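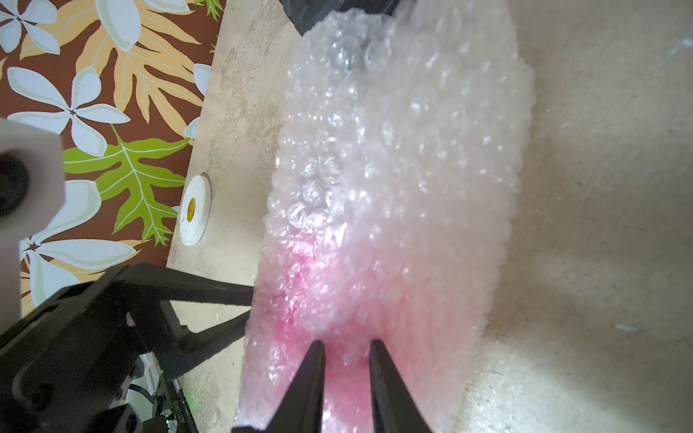

*Page last changed: February*

# How Do People Decide What a Home Is Worth?

*A page for young readers from the Postell Office of Property Records*

When you buy an apple, the price is on the sign. A home has no sign like that. Every home is a little different from the one next door, and most are sold only once in many years. Before a home is sold, or before a bank lends money to buy it, a trained person is often asked to work out a fair value. That person is called an **appraiser**. The value the appraiser writes down is called an **appraisal**.

## Looking at the home

The appraiser visits the home and walks through each room. The appraiser measures the outside walls, draws a simple floor plan, and makes notes. Is the roof in good repair? How many bedrooms are there? Does the home have a garage or a porch? A messy bedroom does not lower the value. Toys on the floor will be gone when the family moves, but a crack in the wall will stay.

## Comparing it with other homes

Next, the appraiser looks for homes nearby that were sold a short time ago and that are much like this one. These are called **comparable sales**. Appraisers often say "comps" for short.

Suppose a home on Gowda Street has four bedrooms, and a home around the corner has three but is the same in every other way. The smaller home was sold last spring. The appraiser starts with that price and adds an amount for the extra bedroom. This is called an **adjustment**. The appraiser does the same with several other sales and then studies all the answers together.

## Where the records come from

Our office keeps a record for each property in Postell. There are 3,884 of them. Each record shows the size of the land, the year the home was built, and the dates on which it was sold. The oldest homes in the Bondosari neighborhood are 90 years old, and their first records were written by hand. Anyone may ask to see a record, including children who come with an adult.

## Who may be an appraiser?

Appraisers must study, pass a test, and work beside an experienced appraiser before they may work alone. They must also be fair. An appraiser may not value a home that he or she hopes to buy, and may not change the value to please the buyer, the seller, or the bank.

## Words to know

- **Appraise:** to work out what something is worth
- **Property:** land and the buildings on it
- **Lender:** a bank or company that lends money
- **Market value:** the price a home would likely bring in a fair sale

Text by Hsiu-ying Yuen. Checked by Ekene Nwosu, Records Division. Teachers may copy this page for classroom use.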